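Two-arm cell: left wrist camera drops out near full reach
Forum: Small Arms and Benchtop Cells > Setup and Maintenance

gbesson
2019-09-10
Posts: 61

I look after a bench cell with two small arms and a camera on each wrist. The left camera feed freezes when the arm reaches up and toward the back. It comes back when I fold the arm in. The right one has never done it. I swapped the two cameras and the fault stayed on the left side. Same software on both. Any ideas before I pull the whole cable?

Gilles Besson

mellor_fan
Cable. If it follows the arm position and doesn't follow the camera, it's the cable or the plug at the bottom end. Replace it and move on.

tinplate16
I wouldn't buy anything yet. How much slack do you have at the wrist? On our Dunivura cell the loop was too short and it pulled the plug sideways at full reach. The cable was fine. We gave it more slack and it ran until November, when we took the cell down for other reasons.

mellor_fan
A plug that has been pulled sideways for months is worn anyway. New cable costs less than the time you spend moving the old one.

zesier_bench
Both possible. Check power too. Ours froze when both arms moved at once because the cameras shared a hub with the boards. Gilles, can you post the cell as it runs now?

gbesson
Separate powered hub for the cameras, so I don't think it's that.

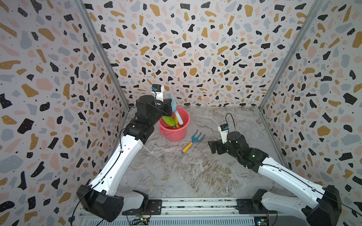
The cable on the left runs from the camera along the upper joints, and I tied it down there when I set the cell up. The job is garden tools and a bucket, and the bucket stands toward the back wall, so the left arm spends a lot of time stretched out like this with the gripper over it. The right arm is going for the fork on the floor, and the cable on that side goes up and over in an arc. I routed them at different times and never went back to match them.

tinplate16
Then match them. Cut the first tie after the camera, fold the wrist both ways by hand with the power off, and tie it again where it doesn't go tight. Leave the forearm run alone.

mellor_fan
I still say change it. Ties on a moving joint break the wires inside and you can't see it.

cekthorpe_lab
Test first. Hold the arm at the bad pose with the feed open and wiggle the cable at each tie. If one spot kills the picture, you know where the break is. If only the plug does it, tinplate16 is right.

gbesson
Did the wiggle test. The spot is 2 ties down from the camera, right at the bend. The plug does nothing. I have a 300 mm extension here but I'd like to avoid another connector up there, so I'm ordering a full cable from Zesier and will leave a loop like the one on the right.

tinplate16
Fair enough, that one goes to mellor_fan. Use hook and loop on the joints this time and keep the zip ties for the forearm.

mellor_fan
Keep the old cable for the bench. Cut off the bad end and mark it.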